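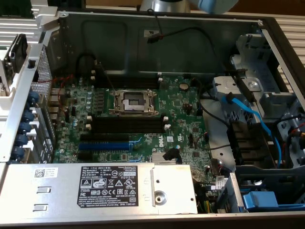
글 Nikolaidis
Studitz 장비 정비 담당

Dell 서버에 CPU 끼우기: 빈 소켓에서 뚜껑을 닫을 때까지

Kelen 사무실에서 쓰던 서버 두 대를 올해 8월에 다시 정비하게 되었습니다. 저희 관리 번호로는 184번과 185번입니다. 두 대 모두 CPU가 없는 상태로 304호 작업실에 왔고, 저는 순서를 메모하면서 작업했습니다. 그 메모를 정리한 글입니다. 저는 한국어가 모국어가 아니어서 부품 이름 중에 어색한 것이 있을 수 있습니다. 영어 이름을 그대로 쓴 곳도 있습니다.

데스크톱 컴퓨터에 CPU를 한 번이라도 끼워 본 분이라면 충분히 따라 할 수 있습니다. 다만 기종마다 소켓의 잠금 방식이 조금씩 다르니까, 시작하기 전에 그 기종의 설명서에서 CPU 설치 부분을 꼭 읽어 주십시오. 섀시 뚜껑의 안쪽에 그림 스티커가 있는 기종도 있습니다.

준비물

메인보드와 맞는 CPU
방열판과 그 나사에 맞는 드라이버
서멀 그리스
이소프로필 알코올, 보풀이 없는 천
정전기 방지 손목띠
작은 손전등
나사를 담을 그릇 (저는 1,000원짜리 플라스틱 접시를 씁니다)

CPU가 맞는지는 주문하기 전에 확인해야 합니다. 소켓 모양이 같아도 메인보드의 BIOS가 그 CPU를 지원하지 않는 경우가 있습니다. 저는 184번에서 이것을 늦게 알았고, 원래 쓰던 CPU를 빌려서 끼운 다음에 BIOS를 올리고 다시 뺐습니다. 반나절이 걸렸습니다.

1. 전원을 분리합니다

전원 코드를 모두 뽑습니다. 전원 공급 장치가 두 개인 서버는 코드도 두 개입니다. 그다음 전원 버튼을 몇 초 누르고 있으면 남은 전기가 빠집니다. 메인보드의 표시등이 전부 꺼진 것을 보고 나서 손을 넣으십시오.

손목띠의 집게는 섀시의 칠이 없는 금속 부분에 물립니다.

2. 소켓 주변을 정리합니다

섀시를 평평한 책상에 놓고 뚜껑을 엽니다. 공기 덮개가 있으면 들어서 빼냅니다. 방열판도 아직 남아 있으면 설명서에 나온 순서대로 나사를 풀고 빼 주십시오.

제가 작업한 메인보드에서는 소켓이 보드 가운데에 있고, 위아래로 검은색 메모리 슬롯이 있습니다. 슬롯 끝의 걸쇠는 흰색입니다. 소매가 이 걸쇠에 걸리기 쉬우니까 긴소매는 접는 것이 좋습니다. 소켓 왼쪽의 은색 콘덴서들도 조심해야 합니다. 드라이버를 떨어뜨리면 제일 먼저 맞는 자리입니다.

케이블이 보드 위로 넘어오면 옆으로 살짝 밀어 둡니다. 커넥터를 뽑을 필요는 없습니다. 만약 뽑아야 한다면, 뽑기 전에 휴대폰으로 사진을 찍어 두십시오. 두 가닥짜리 작은 커넥터는 나중에 어디에 꽂혀 있었는지 기억하기가 어렵습니다.

뒤쪽 확장 카드 자리의 파란색 손나사는 이번 작업에서 풀지 않습니다. 저는 처음에 버릇처럼 하나를 풀었다가 다시 조였습니다.

3. 레버와 금속 틀을 엽니다

레버를 아래로 조금 누르고, 옆으로 빼서 걸림에서 풀어 준 다음, 천천히 올립니다. 레버가 두 개인 소켓은 여는 순서가 정해져 있습니다. 레버가 풀리면 금속 틀도 들 수 있습니다. 틀을 끝까지 세워 두고 손을 놓습니다.

이때 회색 보호 캡은 아직 그대로 둡니다. 캡이 있는 동안은 나사 같은 것이 떨어져도 접점이 안전합니다. CPU를 상자에서 꺼낼 준비가 다 될 때까지 그냥 두는 편이 마음도 편합니다. 소켓에 따라서는 틀을 닫는 순간에 캡이 저절로 빠지게 만든 것도 있는데, 그런 경우에는 설명서를 따르십시오.

4. 보호 캡을 빼고 접점을 봅니다

캡의 양쪽을 손가락으로 잡고 똑바로 위로 들어 올립니다. 비스듬하게 빼면 모서리가 핀을 건드릴 수 있습니다. 뺀 캡은 버리지 마십시오. 나중에 CPU를 다시 빼게 되면 꼭 필요합니다.

손전등을 옆에서 낮게 비추면서 접점을 봅니다. 핀이 모두 같은 방향으로 빛나면 괜찮습니다. 한 곳만 어둡거나 유난히 밝으면 핀이 휘었을 가능성이 있습니다. 손가락이나 천으로 닦으면 안 됩니다. 먼지가 보이면 손 펌프로 바람만 살짝 불어 줍니다.

5. CPU를 내려놓습니다

CPU는 가장자리만 잡습니다. 한쪽 모서리에 작은 삼각형 표시가 있고, 소켓이나 금속 틀에도 같은 표시가 있습니다. 두 표시를 맞추고, 가장자리의 홈이 소켓의 돌기와 맞는지도 봅니다.

방향이 맞으면 수평으로 내려놓고 손을 뗍니다. 누르지 않습니다. 흔들어서 자리를 찾는 것도 안 됩니다. 잘 앉지 않은 것 같으면 똑바로 들어서 처음부터 다시 하십시오.

6. 틀을 닫고 레버를 잠급니다

금속 틀을 내리고 레버를 눌러 걸림 아래에 넣습니다. 이 단계에서는 힘이 꽤 들어가고, 가끔 작은 소리도 납니다. 처음 하는 분은 놀랄 수 있지만 보통 있는 일입니다. 그러나 레버가 중간에서 딱딱하게 멈추면 더 누르지 말고 틀을 다시 여십시오. CPU의 방향이 틀렸을 수 있습니다.

7. 서멀 그리스와 방열판

CPU 윗면과 방열판 바닥을 알코올로 닦고 마를 때까지 기다립니다. 그리스는 가운데에 조금만 짭니다. 넓은 서버용 CPU라면 가는 선으로 X자를 그려도 됩니다. 저는 X자를 더 좋아합니다.

방열판은 곧게 내립니다. 나사는 대각선 순서로, 한 번에 조금씩 조입니다. 방열판에 번호가 찍혀 있으면 그 번호를 따릅니다. 한 나사를 끝까지 먼저 조이면 반대쪽이 들립니다.

8. 닫기 전에 확인할 것

메모리를 끼웠는지, 그리고 흰색 걸쇠가 양쪽 다 올라와서 잠겼는지 봅니다. CPU 한 개에 메모리를 어느 슬롯부터 끼우는지는 설명서의 표를 보아야 합니다. 접시의 나사가 남지 않았는지도 봅니다. 밀어 둔 케이블을 원래 길로 돌려놓고, 팬 날개에 닿지 않게 합니다.

공기 덮개를 다시 씌우고 뚜껑을 닫습니다. 전원을 연결한 다음의 첫 부팅은 보통 때보다 오래 걸릴 수 있으니 급하게 끄지 마십시오.

켜지지 않을 때

화면이 안 나오면 먼저 메모리를 한 개만 남기고 다시 켜 봅니다. 날짜와 시간이 틀리다는 메시지가 나오면 보드의 동전 모양 전지를 새것으로 바꿉니다. 오래 보관한 서버에서 자주 보았습니다. 온도 경고가 나오면 방열판을 들어서 그리스가 퍼진 모양을 보고, 닦아 내고, 새로 발라서 다시 조립합니다. 한 번 뗀 그리스를 그대로 쓰지는 마십시오.

빼 둔 보호 캡은 작은 봉투에 넣고 서버 번호를 적어 둡니다. 저희는 Dastby 창고의 부품 서랍에 보관합니다.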